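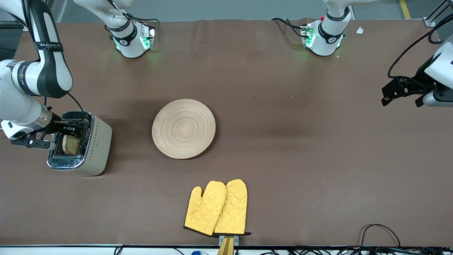 Unit 4: Heat in the Kitchen
Course handout — Household Science, evening section

Reading for this unit: Chapter 4 in the Gitley reader, first half only. The section on microwave cooking is covered in Unit 6.

4.1 Three ways heat gets into food

Conduction is heat passing through things that touch. A pancake cooks by conduction from the pan. So does the middle of a roast, where heat moves inward from the outer layers and takes its time about it.

Convection is heat carried by a moving fluid, usually water, oil or air. Boiled potatoes and deep-fried potatoes both cook at the surface by convection and inside by conduction. A fan oven is faster than a still one at the same setting, as the moving air sweeps away the cooler layer that sits next to the food.

Radiation is heat carried by infrared light. It needs no contact and no fluid. Broilers, campfire coals and toasters all work mainly this way. The strength falls off with distance, so moving a rack one level up under a broiler makes a large difference.

Most cooking uses more than one of these at once. When you are asked on a worksheet to name the method, give the main one first and then the others.

4.2 What happens to bread

Fresh bread holds a good deal of water, more in the crumb than in the crust. As long as the surface is wet, it cannot get much hotter than the boiling point of water, and it will not brown. The first part of toasting is mostly drying. This is why the color seems to do nothing for a while and then changes fast.

Once the surface has dried, its temperature climbs and browning starts. Two kinds of reaction are involved. In the first, sugars react with amino acids from the protein in the flour. This is called the Maillard reaction, and it gives toast most of its color and smell. In the second, sugars break down on their own at higher temperatures, which is caramelization. Past that point the starch chars and the taste turns bitter.

Breads with milk, honey or added sugar brown sooner than plain white bread. Stale bread browns sooner than fresh bread because there is less water to drive off. Frozen slices take longest, as the ice must melt first.

4.3 Staling

Many people think stale bread is simply dry bread. Drying is part of it, but bread will go stale even in a sealed bag. After baking, the starch slowly returns to a more ordered, crystal-like form and the crumb becomes firm. Heat undoes part of this, so a stale loaf warmed in the oven is soft for a short time.

Staling is fastest at refrigerator temperature. Keep bread at room temperature if it will be eaten soon, and freeze the rest.

4.4 Home exercise

You will need two slices from the same loaf, a kitchen scale that reads to a tenth of a gram, and a toaster or broiler.

Weigh both slices and write down the figures. Leave one slice out on a rack for 60 minutes and keep the other in a closed bag. Weigh both again. Toast them separately at the same setting for the same length of time, and weigh each one as soon as it comes out.

Work out the water lost at each stage as a percentage of the starting weight. Assume that all of the lost weight is water. Crumbs will throw the result off, so handle the slices gently and brush the scale between readings.

Write a paragraph of no more than 200 words saying which slice came out darker and how that fits with section 4.2. If your result does not fit, report it as it is and suggest a cause. Marks are given for the reasoning.

4.5 Terms to know

Crumb — the soft inside of a loaf
Infrared — light with a wavelength longer than visible red
Latent heat — heat taken in by a substance as it melts or boils, with no change in temperature
Maillard reaction — browning between sugars and amino acids
Retrogradation — the return of cooked starch to a more ordered form

4.6 Dates

Worksheets are due 12/28/21, at the start of class. Late sheets lose 2 points. Anyone who missed the November session on measuring should read the notes for Unit 2 before starting the exercise, especially the part on rounding.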